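**Jestgate** ist ein studentisches Projekt zur Robotermanipulation, das als Wahlpflichtkurs im Studiengang Mechatronik der Hochschule Skallon durchgeführt wird. Gegründet wurde es von Fengying Bai, die den Kurs bis heute leitet. Die Teilnehmenden zeichnen alltägliche Handgriffe mit handgeführten Greifern auf und trainieren mit den Aufnahmen Steuerungen für Roboterarme.

## Aufgabe

Im Mittelpunkt steht der Umgang mit einem Kleinteilemagazin mit durchsichtigen Schubladen. Zum Aufgabensatz gehören das Öffnen und Herausnehmen einer Schublade, das Einlegen eines kleinen Gegenstands und das Zurücksetzen der Schublade. Gearbeitet wird beidhändig mit je einem Greifer pro Hand.

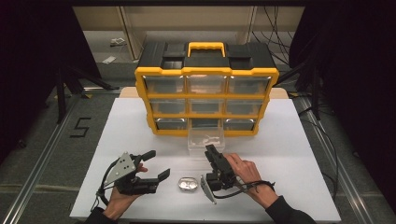

Ein Durchgang gilt als gültig, wenn das Magazin am Ende vollständig bestückt ist und auf seinem Platz steht. Abgebrochene Versuche werden gesondert gespeichert. Der erste Datensatz umfasste 579 gültige Durchgänge, der zweite 1750.

## Ablauf

Der Kurs beginnt im Oktober. Nach einer Einführung in Kalibrierung und Datenformate arbeiten die Studierenden in Zweiergruppen: Eine Person führt die Greifer, die andere protokolliert. Nach jeweils einer Stunde wird gewechselt. 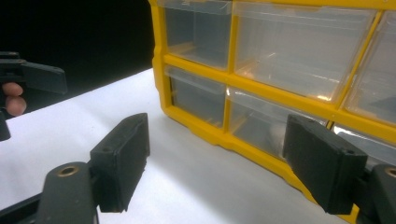
Die Auswertung erfolgt mit dem Programm Zanent, das Rostyslav Zakharchenko im Rahmen seiner Masterarbeit geschrieben hat. Es gleicht die Aufnahmen zeitlich ab und markiert Stellen, an denen die Greifposition nicht sicher bestimmt werden kann. Durchsichtige Kunststoffteile gelten wegen der Spiegelungen als schwierig.
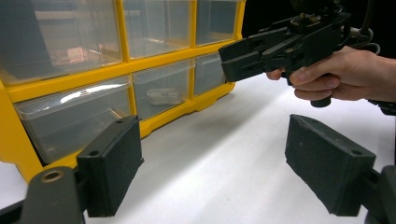

*Kleinteilemagazin und handgeführter Greifer auf der Arbeitsfläche*

## Bewertung

Die Note setzt sich aus dem Protokoll, einem technischen Bericht und der Vorführung der trainierten Steuerung zusammen. Für die Vorführung stehen jeder Gruppe zwei Versuche zu.

## Siehe auch

- Dlamini (Schwesterprojekt zum Falten von Textilien)
- Zanent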